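Drikasura kitchen planner by Tuteo: a review from someone who had to write the budget

Rating: 3 out of 5

Drikasura is sold as a way to find out whether a robot arm is worth buying before you buy one. You get a simulated kitchen with an arm standing in it, a library of tasks, and at the end a costing sheet that is meant to go in front of whoever signs things off. I used it from October onwards for the training kitchen we run at Cirnelcombe, where we were asked to plan for an arm that students could work alongside. I started out doubtful about the arm and I'm still doubtful about the arm. My opinion of the software has moved about a bit more.

Setting up

Installing it took a morning, most of which went on licence keys. The starter kitchen has marble worktops, wooden surfaces and the sort of odds and ends that live in any kitchen. You can swap the layout for your own, though this is slow work and the manual is thin on it. Jailson Nogueira, who looks after our computers, did the measuring and typed the whole room in twice, the first version having vanished when the program updated itself. Save often.

The arm is already there when you open it. There are sliders for the gripper, speed and where the base stands, and the base is the one that matters. We moved ours again and again and the list of tasks it could manage changed every time. If you only get one afternoon with the trial version, spend it on that.

The tasks

There are 52 tasks in the library. I went through them with Dolores Quintanilla, who teaches the morning group, and we agreed that 21 had anything to do with what happens in our kitchen. The rest are for hotels, or for demonstrations. Tuteo's page leans hard on the bigger number, so count your own before you get excited.

I'd had in mind big open movements, plates going from one side to the other. The tasks that ate up our time were the tight ones.
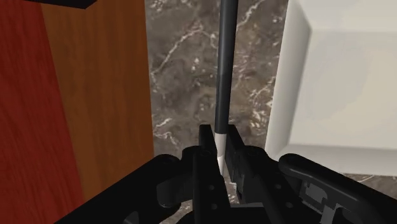 The rod held by its white tip, wood to the left and the big white block to the right.

You learn quickly to look at the space beside the fingers as well as the space between them. Kitchens are full of narrow places, and the hand on an arm is a good deal bulkier than the thing it's holding. Our real kitchen has a gap by the fridge where we keep the long-handled things, and it had never crossed my mind that we might have to give that gap up. The cost of moving shelves and sockets went into my budget after this, on a line of its own. Drikasura's costing sheet has no such line. I had to put it under "other".

Viewing angles are good. You can sit right behind the fingers or stand well back, and the close view is the one to use for planning. From across the room everything looks easy.

What the costing sheet leaves out

I'd be careful here. The sheet adds up the arm, the gripper, the stand, fitting and a yearly service, and it gives you a total in a nice large font. It then divides that total by working hours to give a cost per hour, with the working day set at up to 16 hours. We don't open for anything like that long. When I put our real hours in, the cost per hour became a figure I wouldn't have wanted to read out. The setting is under a menu called Profile, two levels down, and I only found it because Roksolana Demchenko at Trindade had been caught by the same thing and rang to warn me.

Things I added by hand:

Spare fingers, and a second pair with a different grip
Somebody's time to reset the worktop between tasks
Training for staff (Tuteo includes a half day, for two people)
Moving shelves and sockets
Guarding, or a floor line and a rule, depending on what your insurer says
Trays, pans and cutlery that the gripper can get hold of

I thought the last of those was silly until we tried a few tasks with the library's own cookware. 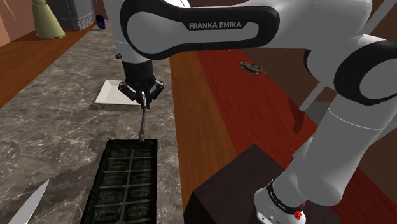 Handles decide a great deal. A tray with a thin handle gives two fingers something to pinch, and most of our trays have no handle of any kind, only a rolled rim that burns you through a tea towel. So either we replace the trays or we buy a different gripper, and both cost money that the sheet hadn't mentioned. Dolores went through our cupboards with a notebook and came back with a rather gloomy list. I got a supplier's price for new trays the same week and it was the least popular line in the whole plan.

You also can't tell the program what a tray weighs when it's full of batter. There is a weight box, but it takes one figure per object, and you have to make a second copy of the tray and call it something else. We have a "tray full" and a "tray empty" and somebody always picks the wrong one.

How far I'd trust it

Up to a point. For reach, I would trust it more than I'd trust a salesman with a tape measure. For grip I'm less sure. Everything in there is clean and dry, and our kitchen is neither by ten in the morning. There's nothing for grease that I could find. Everaldo Damasceno from Tuteo told me over the phone that surface settings are "being looked at", and I've written that down exactly as he put it.

Small items need more checking than large ones. I asked for a list of every piece of cutlery in the library with its dimensions and was sent a brochure. 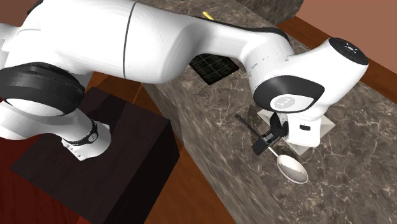 Spoons, in our case, were what the argument was about. Thaís Lopes, who holds our budget, asked why anyone would pay for an arm to pick up a spoon, and I didn't have a very good answer beyond saying that if it can't do cutlery it can't lay up or clear down, and those are the dull jobs people want rid of. She said a dishwasher and a drawer already do most of that. I put her point in the report as it stood.

The base wants floor space too. The arm in the starter kitchen stands on its own pedestal next to the counter, and in our room that spot is where people walk through with hot pans. I'd mark it out on the real floor with tape before believing any plan — ours lasted one lunch service before we moved the tape.

Good points

The close views
Moving the base is quick and shows up bad positions early
Runs on an ordinary office computer
The report prints properly, which I can't say of its rivals

Bad points

Costing sheet flatters the purchase
Importing your own kitchen is slow, and updates can eat it
No grease or damp settings that I could find
Support is polite and vague

Would I buy it again? For one season, yes, on the short licence. The yearly one only makes sense if you've several kitchens to plan. We haven't ordered an arm. The money has been carried over while we price the trays and have the socket by the fridge looked at, and Thaís wants the whole plan back with our own hours in it.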